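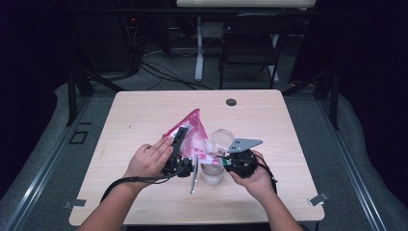

Skunance Publishes Tabletop Portioning Guide for Dry Goods and Packaged Snacks

Skunance, a supplier of storage and serving goods for small kitchens and office pantries, announced today the release of the Cosby Portioning Guide, a set of written procedures for moving dry goods and packaged snacks into individual cups and jars. The guide is available to account holders starting in December and replaces the single-page instruction sheet previously packed with each starter order.

The guide covers 70 common pantry items, grouped by package type: soft bags, rigid boxes, and jars with lids. Each entry states the size of container to use, the order of handling, and the recommended fill line. All procedures are written for one person working at a table, with no scale required.

"Most spills we looked at happened at the container and were caused by the angle of the bag," said Eirini Fragkou, product documentation lead at Skunance. "The instruction is now the same throughout. Set the cup down first, bring the bag to the cup, and keep the lower edge of the bag close to the rim."

Clear containers are specified for all serving portions. According to the guide, a clear plastic cup lets the user check the level from the side without lifting it. Opaque cups remain in the catalog and may be used for items that are counted out by the piece.

A separate chapter deals with powders and fine granular goods such as sugar, salt, starch, and milk powder. These are assigned to clear glass jars, filled only in part so that a spoon can be inserted without displacing the contents. The chapter also sets out how the lid is to be handled – opened fully before the jar is tilted, and closed before the jar is moved to a shelf.

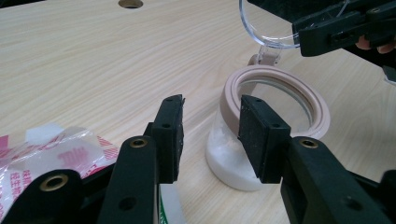 Work Surface Requirements

The guide recommends a smooth, light-colored tabletop at standing height. Tables with a cable opening are acceptable, provided that powders are handled away from the opening. Crumbs and powder should be removed with a dry cloth first and a damp cloth second.

Review and Testing

Draft procedures were reviewed over 10 sessions by Daneshvar, a kitchen planning firm, under the direction of Mahnaz Heydari. Reviewers completed 1,000 portions in total and recorded spills, fill level, and lid position for each one. Nine entries were rewritten as a result, most of them concerning lightweight bags that fold over when partly empty.

"We asked for shorter steps and got them," said Heydari. "The jar section was the longest in the draft and is now a single page."

Availability

The Cosby Portioning Guide will be included with all new starter orders. Existing account holders may request a printed copy through their sales contact. A wall chart version, designed by Wálter Giraldo, is in preparation and will be offered separately.

Media contact: Su-bin Cho, Skunance Communications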